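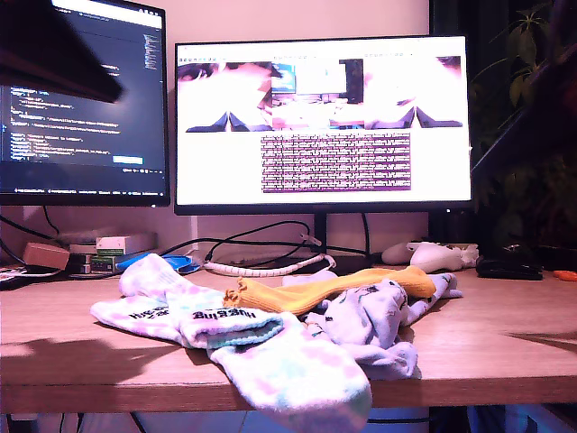 How a Sock Is Built, and How to Match Two of Them

Jivisis Explains: Things at Home

A sock is a knitted tube, closed at one end. It has to stretch over the heel, shrink back to fit the ankle, and bend where the foot bends. The way the yarn is looped does most of this work.

What knitting does

Yarn is a long, thin strand made of twisted fibers. In a knitted fabric the yarn is bent into loops, and each loop is pulled through the loop below it. One loop is called a stitch. When you pull on the fabric, the loops change shape. They get wider and shorter, or taller and narrower. When you let go, they move back toward the shape they had before.

Woven fabric, such as a bed sheet, is different. Its threads cross over and under each other in nearly straight lines, so there is much less slack to pull out.

Most socks are knitted on a round machine. The needles stand in a circle, and the fabric comes out as a tube. The Grevholm chart we use in this series shows a small sock with 2,651 stitches in the foot. An adult sock in fine yarn has many more.

The parts of a sock

Cuff: the band at the top. It is usually ribbed.
Leg: the part between the cuff and the heel.
Heel: a pocket of extra fabric where the tube turns. When you stand up straight, your foot and your leg make an angle of 90 degrees, and the heel makes room for that corner.
Foot: the part from the heel to the toe.
Toe: the closed end.

When a sock is lying down, these parts can be hard to find. The fabric folds over on itself, and a heel can look like an ordinary crease. Look for the cuff first. The other parts follow it in order.
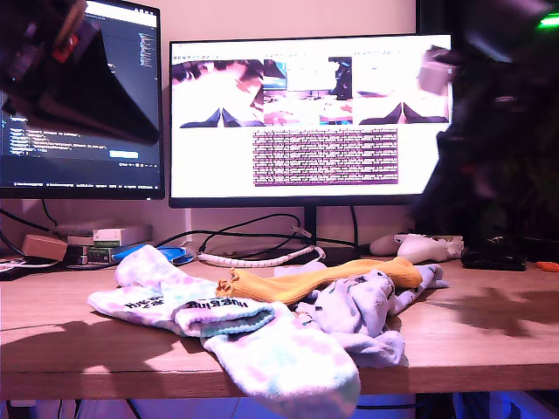 Four socks in a loose pile on a desk.

Ribs

Ribbing is made of columns of stitches. Some columns stand forward and some sit back. On the surface you see thin lines running up and down. The columns close up like the folds of an accordion, and they open when the cuff is pulled over your foot. Many cuffs also contain elastic yarn, which grips the leg more firmly.
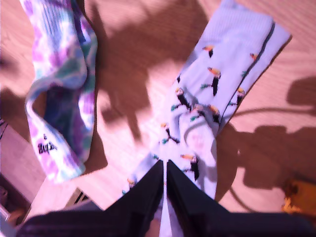
Tie-dye pattern at left, toucan pattern at right. The toucan sock has fine ribs in its cuff.

Two kinds of pattern

A motif is a small picture used many times. Toucans on a sock are motifs. Each one has a clear shape, so you can compare two socks by looking at a single bird - its beak, its body and the leaf beside it.

A tie-dye pattern has blotches with soft edges. In true tie-dye, the fabric is tied or folded before the dye is added, and the dye reaches some places more than others. Two tie-dye socks from one pair may have blotches in different places. Compare the list of colors instead.
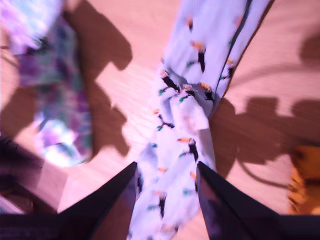
Color needs some care as well. Strong light and shadow change how a color looks, and a pale blue can seem almost white. Put both socks in the same light before you decide.

Matching, step by step

1. Spread the socks out so that none is hidden.
2. Pull each one straight.
3. Choose one sock and look at its pattern.
4. Find a second sock with the same pattern.
5. Lay one on top of the other, cuff on cuff, and check that they are the same length.
6. Fold the pair in half.

How many pairs could there be?

With four socks there are six different ways to pick two. With 13 socks there are 78 ways. Sorting by pattern first means you can skip most of them.

Words to know

Motif: a small picture repeated in a pattern.
Rib: a raised column of stitches.
Stitch: one loop of yarn in a knitted fabric.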